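Notebook, assembly cell sim – student project, board task
01/02/2026

Picking up from the last entry. Scene loads clean now with the arm on the green base block and both fixtures fixed to the tabletop. Tray is a free body. I left the room walls and shelf in, even though they cost a little render time, so that the vision group has the same background they had in September.

Changed since the last run:
– gripper approach is straight down only, no tilt
– contact damping on the tray raised to 200 (was 39, tray kept creeping)
– table collision mesh swapped for a single box
– second view set low, under table height, looking up past the front edge

The low view is for checking clearance between fingertips and parts. From overhead the forearm and wrist hide too much of the fixture.
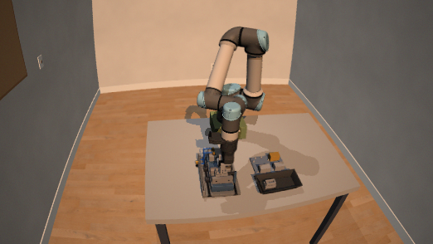
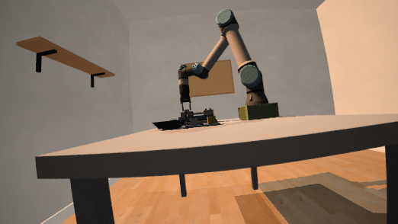
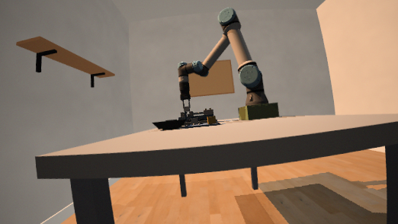
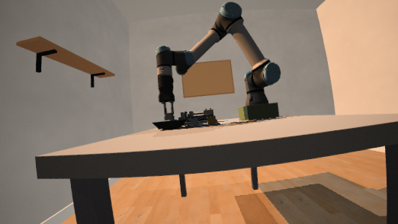
Entry: Soledad Mateos
Read by: Lucía Bustamante
Project: Jita, student assembly team

Ran 11 episodes with the new damping. Tray stayed put in all but 2. In both of those the fingers came down on the rim and pushed it toward the left end of the table. Logged as approach error, not a contact problem. The target offset is taken from the tray center at reset and never updated, so any drift before the approach goes straight into the error.

Lucía thinks the offset should be read again just before descent. Agreed, but the state call is slow in the Vitberg wrapper and stalls the controller for around 200 ms. Could do it once at the hover point and accept the pause. Will try that first.

Wrist: still getting a joint flip on some resets when the elbow starts high. Limiting the last joint fixes it but loses the far corner of the board. Left the limit on for now.

Far-side parts on the board are not visible from the low view at all. Need a second low view from the other side, or drop clearance checks for those and use the contact log.

To do
– re-read tray pose at hover, compare with these runs
– ask Tejada for the corrected connector mesh, ours has flipped normals
– rename the fixtures, "board" and "base" get mixed up with the robot base in the logs
– move the config to the Bundico share, the copy on the lab machine is old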